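Pleketti Life Story Book
Item code PLK-LSB, cloth cover, lay-flat binding
Page updated 1 April 2026

The Pleketti is a bound book for keeping an obituary, the notes that went into it, and everything people send afterwards. It holds the printed notice, cards, eulogies, a family tree, photos up to 5 x 7 and as many handwritten memories as you can get out of your relatives. We make it in our shop at Devness and we've been fussing over it for years, so please forgive us if this page runs a bit long.

It began as a plain guest book. Families kept telling us the same thing about guest books: everybody signs, the book goes into a drawer, and there are four blank pages at the back where the newspaper clipping gets tucked in loose. So we started adding places for things. A pocket for the service program came first, then a ruled section for the obituary draft, then the prompt pages, and at that point it was really a different book and got its own name. 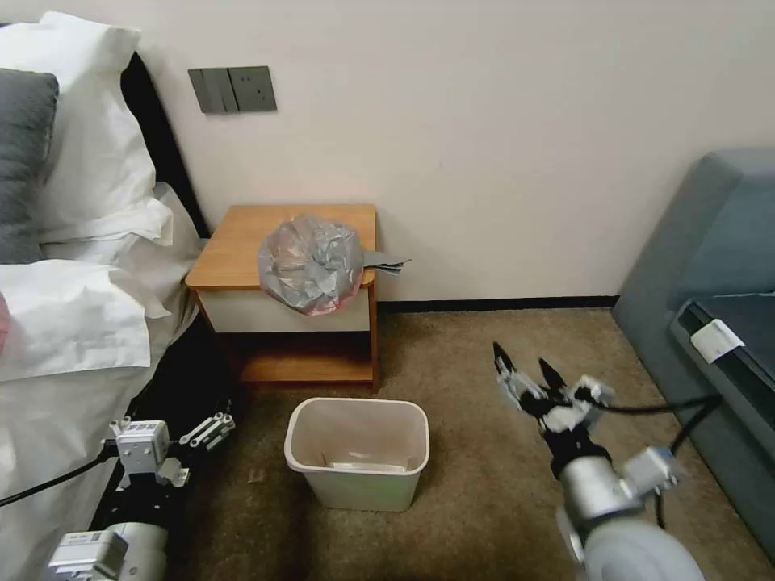
What's in the book

The first section is for facts. Full name, maiden name, nicknames, birthplace, parents, schools, jobs, service, marriages, children, moves. There's a line beside each entry for who supplied it, which sounds fussy until two cousins give you two different high schools. Fill this in first if you're writing a notice for the paper, and the rest comes much more easily.

The second section is for drafting. Each spread has a ruled page on the left and a blank one on the right for crossing out and pasting over. A printed scale down the margin gives you a rough idea of column length, handy when the paper charges by the line.

After that come the prompt pages, and these are our favourite part! They ask small things. What did the kitchen smell like on a Sunday? What did they say when they hit their thumb? Which neighbour did they never forgive? Grandchildren are very good at these. Leave the book open at a prompt during the visitation and you'll get a paragraph from somebody who would otherwise have signed a name and a town.

The back third is all keeping: sleeved pages, two gusseted pockets, and a fold-out family tree that goes five generations deep.

Specifications

Size: 28 cm x 24 cm closed
Pages: 144, plus 12 sleeved pages and the fold-out tree
Paper: 120 gsm uncoated, acid-free, cream
Cover: book cloth over board in moss, slate, oatmeal or plum
Binding: section-sewn, lay-flat
Ribbons: three, in matching colours
Pockets: two, gusseted to 15 mm
Weight: 1.4 kg
Title on cover: up to 30 characters, foil or blind stamped

The sewing is done by Nguyen, the bindery two doors down from us, and their lay-flat spine is a lovely piece of work. You can open the book at the very first page and it stays put, with no need to hold it down while you write. We tested glued versions early on and went back to thread within a month. 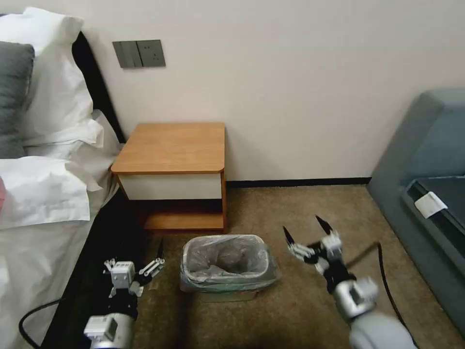 Using it with Netance

Netance is the online memory page that goes with the book. You don't need it, and plenty of people skip it altogether. It suits families who are spread out – an aunt in Saskatoon, a brother overseas, old colleagues who only hear the news weeks later. They type a memory or upload a scan, you approve it, and when you're ready you print the lot on sheets already sized for the sleeves.

Each book comes with a code on the inside cover. The code opens one page, and the page stays up for as long as you want it. You can make it private, with a password you hand out yourself, or leave it open so that former students or patients or teammates can find it by name. The person who sets it up can add other editors at any time, and we'd suggest at least one, preferably the relative who answers messages.

Entries can be up to 3,349 characters long. Yes, that's an odd number. It's what fits on both sides of a sleeve sheet in a type size that people over seventy told us they could read without hunting for their glasses.

How people have used it

We've now bound 3,578 of these, and 1,110 of them went to families who ordered before anyone had died. That surprised us at first and now makes perfect sense. Someone who is 88 and in good spirits is by far the best source for their own life story, and they often have strong opinions about what goes in the paper. A retired social worker filled in her whole facts section in green ink, then wrote "do not say I passed away peacefully unless I did" across the first draft page.

Hospices and grief groups buy it too. Some counsellors use only the prompt pages, one a week, and for them we sell the prompts as a loose pad (PLK-PAD, 40 sheets, punched to fit). Churches and funeral homes tend to order slate or oatmeal, left unstamped, and keep a few on the shelf.

It's been used for a dog at least twice. Fine by us.

Common questions
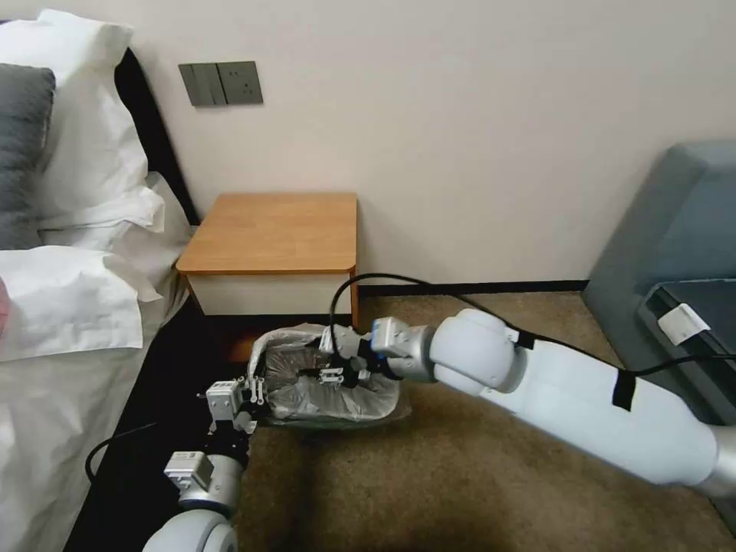
Can we add more pages later on?
Extra sleeves can be added at the back, up to eight of them, using the stub strips bound in behind the last pocket. Order code is PLK-SLV. The sewn pages themselves are fixed, so if you expect a very big turnout it's worth getting the prompt pad as well and slipping the finished sheets into the sleeves.

What kind of pen should we put out?
Any pigment liner or ordinary ballpoint. Gel pens are fine if the writer isn't left-handed or in a hurry. Felt markers will show through.

How long does stamping take?
Four working days for foil, five for blind. If the service is sooner than that, tell us the date when you order and we'll send the book plain with a stamped cloth label to follow. The label is self-adhesive and sits in a shallow panel on the cover, so it looks as if it was always meant to be there.

Is the book suitable for a child to fill in?
We'd say from about seven up, with somebody nearby to help with spelling if they want it. The prompt pages have wide lines on purpose.

Do you write the obituary for us?
We don't, though the insert tucked inside the front cover has four sample layouts, from a six-line death notice to a full-column life story, and you're welcome to copy the wording straight out of it. 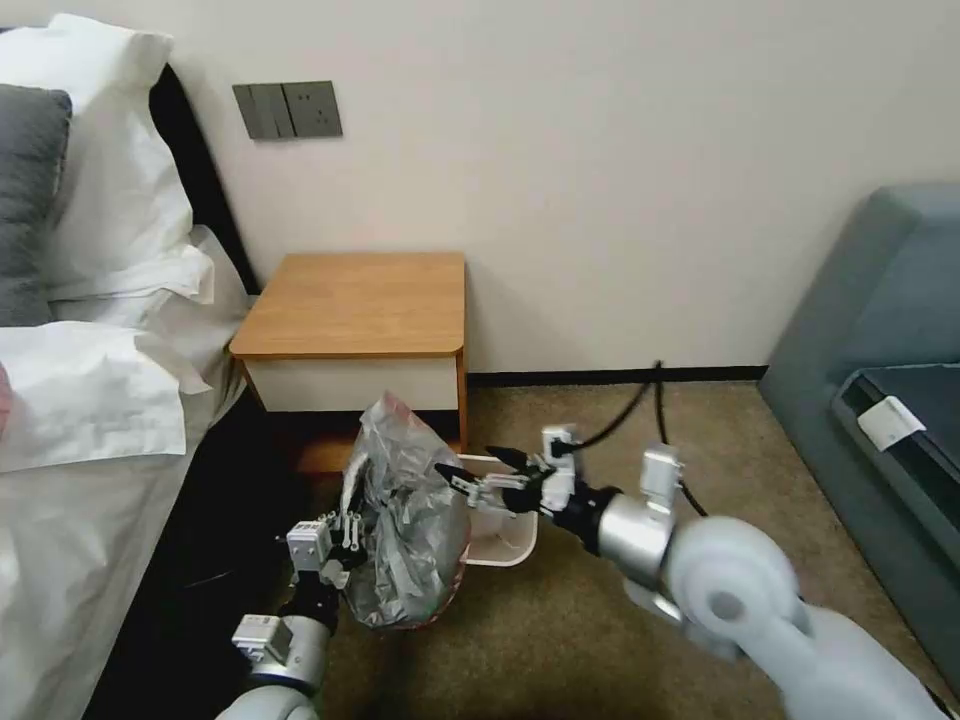

By the nightstand, with the bag standing upright.

Care and storage

Keep it flat or upright between other books, out of direct sun. Plum is the one colour that fades a little on the spine. Dust the cloth with a soft brush and don't use a damp cloth on foil lettering. Pressed flowers can go in the sleeves once they're fully dry – give them a good three weeks under something heavy first, and put a sheet of tissue on either side.

Newspaper clippings yellow no matter what you keep them in. Photocopy the notice onto decent paper, put the copy in the sleeve, and keep the original behind it.

Coming in May

A smaller edition at 21 cm x 18 cm, with 80 pages and one pocket, for anyone who wants a second copy for a sibling or a far-off friend. Same paper, same Nguyen sewing, same four cloths. It will take the full-size Netance sheets folded once.

Related items
PLK-PAD Prompt pad, 40 sheets
PLK-SLV Extra sleeves, pack of four
PLK-BOX Cloth-covered slipcase, fits one book and one pad
PLK-LBL Stamped cover label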